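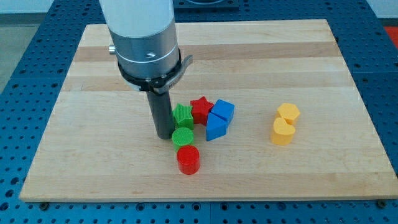
Equipment > Bench Cells > Preltholm Sorting Cell

March 1, 2018, by Janka Sýkora

The Preltholm is a bench cell for shops that sort and group small parts by hand and want to move some of that work to an arm. It comes as one station, with the arm, the perforated table and a work board. Setup and operator training are done on colored blocks, and the rod tool pushes them across the board instead of picking them up. Cylinders, stars and a cube make a fair test, as round pieces and pointed ones don't slide the same way. A yellow heart and hexagon can sit well off to the right while the operator works on the red, green and blue ones. Once the operator is comfortable, the blocks go back in their box and your own parts go on the board.

What changes for your staff

At our Trokov shop, 11 people used to share the sorting benches on each shift. All of them are still with us. Two now run the cells, and the others moved to inspection and packing. Operators load the board, start the job and clear anything the arm leaves behind. They stand less and walk more. Some liked the old bench better and said so, and we kept one hand bench open for short runs.

Mirta Retamal runs the training. Plan on 16 hours per operator, split over several shifts. No programming background is needed.

Ordering

Cells ship from Umbridge. Spare rods and boards are stocked there too. Lead time is 15 working days. The tool clamp has a lever and is included in the price.

3 comments | 11 shares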